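Bowl notes, Noiphan sample table
February, started 2:15 pm

Picked up where Rattana left off. The yellow set from Rerkdale is the one I want settled first, as the café order depends on it. Patterned pieces are along for comparison only and do not need a decision this month.

Glaze on the yellow: Naltis base, second batch, sieved at 80 mesh. The first batch went through a coarser screen and left specks near the foot. Boonsong Jaidee wants 100 mesh for the next round. I think the gain will be small and the screen clogs, but we can run one bucket and compare.

Stacking is the open problem. The yellow bowls nest tightly and the rims bind when one goes in at a slight tilt. The foot ring needs to come up 2 mm so the wall of the upper bowl clears the lower rim. I marked the change on the template in pencil — do not trim to the old line.
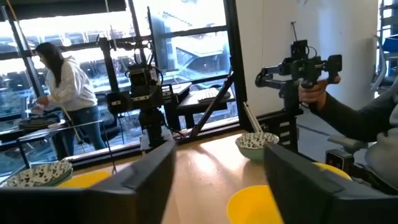 Color next to the wood is good. The tabletop is a warm honey brown and the yellow holds up against it, more than it did on the gray shelf paper. Window light on a glossy interior hides pinholes, so inspection should move to the lamp at the back bench. Rattana Rungrueang found two pinholes there that I had passed at the window.

The bowl with the pale green exterior and black motifs inside is still my pick from the patterned group. Black on white needs a clean edge, and the decal for that one is less forgiving than the leafy or animal-looking one. Soak time for both decals is 17 seconds in lukewarm water. Longer than that and the thin parts curl.

Ovo asked for a wider version of the yellow. Not started. Clay body would stay the same, with a thicker wall at the turn.

To do:
Recut template at new foot height
Sieve one bucket at 100
Relabel the Naltis tubs, the lids have been swapped again
Send Rerkdale the revised stacking height after the next firing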